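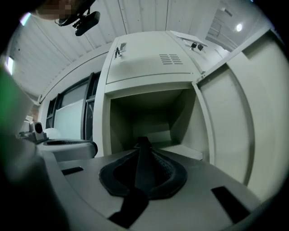 *Black padding on a light gray body, with a slot to either side.*

I want to make the case for the hand-drawn map, and I'll start with the one taped inside my kitchen cupboard. Delphine Whitlock drew it for me in January, on the back of a seed order form, when I'd just moved to Whitfield and kept missing the turn for the footpath to Ladside. It has a barn on it, a bad dog, two gates and a wiggly line marked "wet." North is off to the left somewhere. The last mile takes up half the page and the first three are squashed into an inch, and I love it more than any map I've ever paid for!

That squashing is the best part. The first three miles are a straight road, so why would they need room? Delphine gave the paper to the places where a person goes wrong. A printed map has to treat every field alike (it doesn't know who's reading), but she knew it was me, on foot, with no sense of direction and a fear of dogs.

I've been asking people for maps ever since. You should try it. Ask someone how to get to the swimming spot at Trerkine and hand them a pencil, and they'll start with whatever matters most to them and build outward from there. Kenji Boateng began with the bakery. Mei Iwasaki put in every bench, because she used to walk it with her grandfather, and then she told me about him for nearly 2 hours while her tea went cold. Alaric Szabo drew a bridge that washed out when he was 8 and refused to leave it off, since that's still where you cross, more or less, on the stones.

Yes, my phone would get me to all of these places, and I use it plenty. It got me to the dentist this morning. But when I follow the blue dot I arrive knowing nothing about how I came, and if you asked me to sketch the route afterward I'd be stuck after the second corner. With Delphine's map I had to keep looking up. Is that the barn? Is that the dog? (It was the dog.) After two walks I had the whole route in my head and the paper has stayed in the cupboard, where I look at it when I reach for the rice.

People say they can't draw. Jalen Esposito said so, loudly, and then made me a map of his old paper route with all the mean porches shaded in. The streets don't even meet up properly. I could still walk it tomorrow, and I'd know which porches to hurry past.

So draw one for somebody. Use the back of an envelope, run out of room, turn the corner and keep going up the side - and please put the dog in.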